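Lists > Kestus Refinishing List > October

[Refinishing] Stripping kitchen doors before respray
Friday, 16:40, by Reto Wyss

Print this message | E-mail this message

Grondley have changed their terms for cabinet work. Doors now have to be stripped by the customer or by Lanz, who charge 27 a door. Anything with old varnish left in the mouldings goes back.

I have 2 kitchens booked under the old terms and asked whether they still stand. No answer yet – I will post it when I get one. 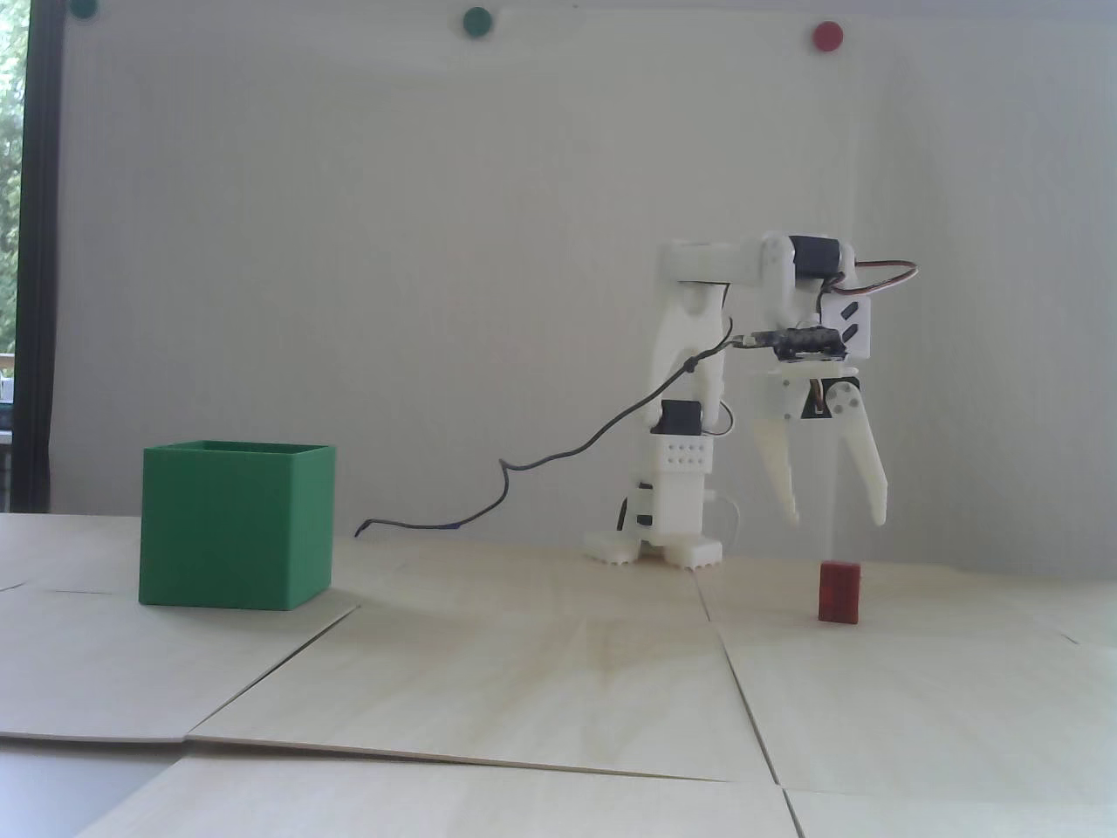

Vuveck wrote:
> We had the same letter. Our rep said jobs booked before
> October keep the old price, but only if the deposit was
> paid. Ours came to 1,921 for the whole kitchen, with 200
> down. Get it in writing.

Thanks, that helps. Both of mine have paid the deposit, so I will send copies of the receipts with the order numbers.

Does anyone strip beech doors in-house? I would like to know what you use on the inside corners – the gel we have leaves them sticky.

Reto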